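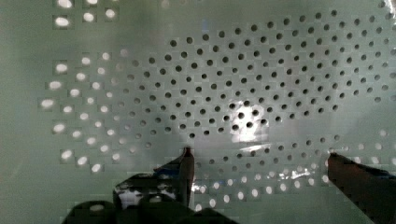
The bottom of the colander, seen up close.

Fiction > Short > The Lunch Table

Stories Essays Archive Submit Log in

Thomas Serra did not believe the ad, but he drove out to Trallutia anyway, because the ad said 1,086 dollars and his rent did not care what he believed.

"It's a model kitchen," said Afonso Paiva, who had placed it. "You set lunch. You clear lunch. Then you set it again."

"For who?"

"For the look of it."

Thomas had heard that kind of answer before, usually from people who wanted him to carry a sofa. He asked if anybody ate. Afonso said the Rebelo family used to, when it was their house. He asked what happened to the Rebelos. Afonso straightened a towel.

The story, when it came, was thin. Old Mrs. Rebelo could hold a colander to her eye and tell you who was coming to lunch. Dark holes were strangers and bright ones were family. She had called a wedding in Baltari that way, and a funeral.

"How many did she get wrong?" Thomas asked.

"People don't remember those."

"I bet they don't."

He picked it up when Afonso went out to take a call. It weighed next to nothing. He put his eye close and saw dark holes, a great patch of them, bending the way rows of holes will bend if you stand too near. Off in the corner were five bright ones. Light gets in where it gets in. He set it back down on the left side of the table and wiped his hands on his pants. 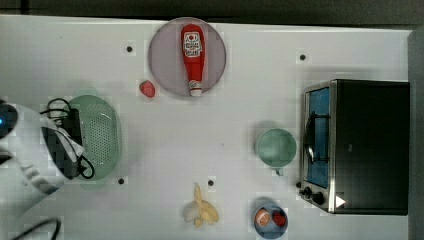 Lunch, as far as Thomas could tell, was a matter of opinion. There was no list and no menu, and Afonso only said "like they'd just stepped out." So he made his own decisions. The ketchup went on the plate, lying down, since he figured a family in a hurry would leave it that way. The strawberry he left by itself on the white tabletop, near the plate, and it was a toy, so it wasn't going to spoil while the Rebelos made up their minds.

"Five," he said when Afonso came back.

"Five what?"

"Bright ones. How many Rebelos were there?"

Afonso looked at the table for a while. "Move the strawberry," he said.

"Where?"

"Closer to the door. The youngest always came in first."

Thomas thought that was a pretty cheap trick for a man to play on the help. He left the strawberry where it was. Then he stood and listened to the driveway until his feet hurt.

Comments

mossyporch: So did they come or not? I read it twice.

D. Larkin: A plate and a bottle of ketchup is not lunch. Thomas should ask for more money.

tinroof: My aunt did this with tea leaves and was wrong every time. Liked the driveway part.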